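**Lining small desk and counter bins**

Small bins are easy to neglect. The bag slides down, something sticky gets under it, and the whole bin needs a scrub. A few habits help.

- Buy bags wider than the rim. The extra plastic folds down over the outside and holds the bag in place. Thin green bags work fine for paper and wrappers.
- Open the bag fully before it goes in. Rub the top edge between your fingers until the layers part, then shake it once.
- Push the bottom of the bag down to the base of the bin first, then pull the corners out and over the rim.
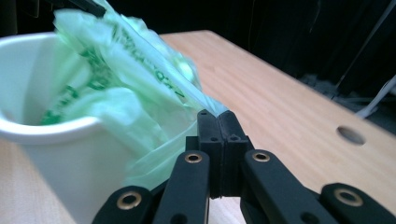

Trapped air is the usual reason a liner puffs back up. Run a hand down the inside wall and let the air out at one side before you fold the last corner over. If the bag is far too big, gather the slack at the back and tie a loose knot in it – tight knots tear thin plastic.

Crumple foil into a ball before throwing it out. Flat sheets have sharp edges that can slit the liner. Paper scraps and confetti can go in loose, but tie the bag before you lift it or they end up on the carpet.

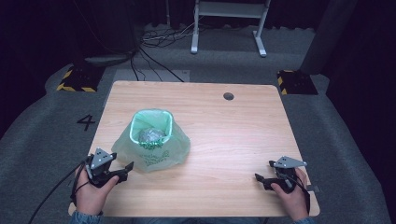 **How often should a small bin be emptied?**

Every 2 days if food goes in it, and once a week for dry paper and foil. Empty it sooner if the trash reaches the rim.

Keep 2 spare bags folded flat under the liner, so the next one is there when you take the full one out. Wipe the inside of the bin at every second change and let it dry before relining.

Liis Butkienė, September 29, 2025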